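Stopping a leather belt marking light coloured trousers

Posted in Clothes and Laundry
Asked by furnby_road, February
521 views

I bought a black leather belt from a market stall and have been wearing it with cotton twill trousers in pale colours. After a day at work there is a grey line along the inside of the waistband and a fainter one on the belt loops. One pair has been through the machine at 40 and the line is still there, a bit lighter but easy to see if I tuck a shirt in.

I have two questions really. Can I get the marks out of the trousers I have already worn, and is there anything I can do to the belt so that it stops? It fits well and I don't want to throw it away. I have tried wiping it with a damp cloth, and the cloth came up grey every time, so I gave up after five goes. The label says real leather and nothing else.

I don't have a dry cleaner near me. The closest is in Brodby and it is only open when I am at work.

Loïc Vidal
Member, 100 helpful replies

What you are seeing is loose dye. Black leather is often dyed quite heavily, and if the maker doesn't rub off the surplus or put a finish over it, the surplus comes off on whatever it touches. It gets worse when you are warm, and pale cotton shows it more than anything else.

Do the belt first or you will be washing the trousers again next week.

Take an old white cotton T-shirt and cut it up. Rub the belt firmly along its length with a dry piece, both sides and both edges. People forget the edges, and on a cheap belt they are often painted and shed more than the face does. Change to a clean piece when the first is grey. When the dry cloth stays fairly clean, do the same with a cloth that has been wetted and wrung out hard. Leave the belt flat overnight, away from a radiator.

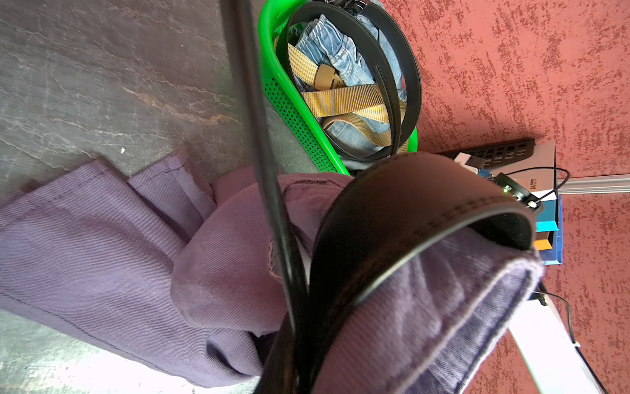
Then put on a leather finish. Any shoe repair shop will have a clear one, usually acrylic, sold in a small bottle with a sponge. Put on two thin coats and let the first dry before the second goes on. Don't use ordinary black shoe polish, as that is more colour to rub off. Plain beeswax polish helps a little but you would have to keep doing it. Test the finish on the end of the strap where it goes under the loop, as some of them dry shinier than you might like.

For the trousers, don't tumble dry or iron them until the line has gone, because heat makes it harder to shift. Work a little neat washing-up liquid into the mark with your fingers, leave it for half an hour and rinse with cool water. If there is still grey left, soak them in an oxygen bleach made for coloureds, following the amount on the packet. I leave mine in for 12 hours if the care label allows it. Try it on an inside seam first. Don't use chlorine bleach on coloured cotton - you will swap a grey line for a white one.

Once dye has been through a warm wash it may not all come out. The inside of a waistband is a good place for it to be, at least.

balteo
Member

Hairspray. My mum always used it on ink and it works on leather dye as well. Spray, leave it, blot it.

Loïc Vidal
Member, 100 helpful replies

I would be careful with hairspray. It was the alcohol in the older ones that did the work, and many now have very little and leave a sticky patch. If you want to try alcohol, use surgical spirit on a cotton bud and keep a folded cloth under the mark so it has somewhere to go. Keep it well away from the belt itself as it will strip the finish.

M. Langlois
Member

I had this with a navy belt and it stopped by itself after a couple of months. I only wore it with jeans until then. Might be easier than buying bottles of things.

Also hang the belt up when you take the trousers off. I used to leave mine threaded through the loops on the chair all night and that was when most of the colour went across.

furnby_road

Thanks all. I have rubbed the belt down and the cloths are coming up nearly clean on the front, though the edges are still bad. I will get the clear finish at the weekend. The trousers are in the soak now, and I will wear the belt with jeans for the time being.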